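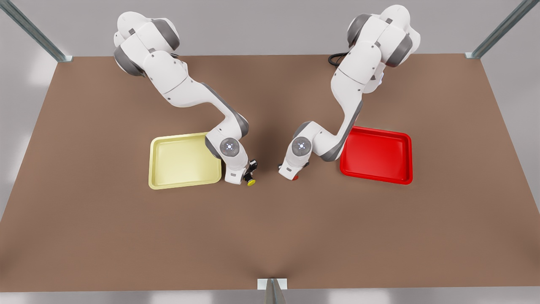
Notice to All Staff of the Measurement Office

Sunday, January 14, 2018

It has been brought to the attention of this Office that the visitor counter for the Wullero website recorded 3,581 visits during the night, and that every one of them came from the same person.

The Office wishes to remind staff that a visit is defined in the Handbook as an arrival, a stay and a departure. The person in question arrived 3,581 times. No departure has been entered. Ms Nadhirah Sitompul, Senior Reader of Figures, examined the log before breakfast and confirmed that the entries were in good order. Each gave the same page, a discontinued kettle in the Brillance range, and each gave the time spent there as 113 seconds.

Ms Sitompul was asked to apply the usual filter. She did so, and the total for the night fell to nought. At that point the telephone on her desk rang. The caller asked, politely, to be put back.

The filter was removed at 6.40.

Under the Office's rules, a customer may be counted, grouped, averaged or set aside, but may not be spoken to. Ms Sitompul has accepted a written warning. In her statement she said that the caller had sounded elderly and had wanted to know whether the kettle would be returning. She replied that she dealt only in totals. The caller said that this was quite all right, and remained on the line for a further 113 seconds.

The matter was referred to Ms Yanti Ngui, Deputy Head, who proposed that the kettle's page be taken down. The proposal was approved and carried out at noon. The counter for that page has continued to rise. Wilon, which supplies the counter, has been informed and has asked for the reference number of the page, which no longer has one.

Until further notice, the following arrangements apply. The night's figures will be reported to the Board as they stand. The graph will be printed on the larger paper. Staff on the late shift will answer the telephone by the second ring and will give the name of the Office only.

Ms Ngui has asked that one kettle be found. The storeroom on Mujić Street is believed to hold the last of them, and the key may be signed for at the front desk.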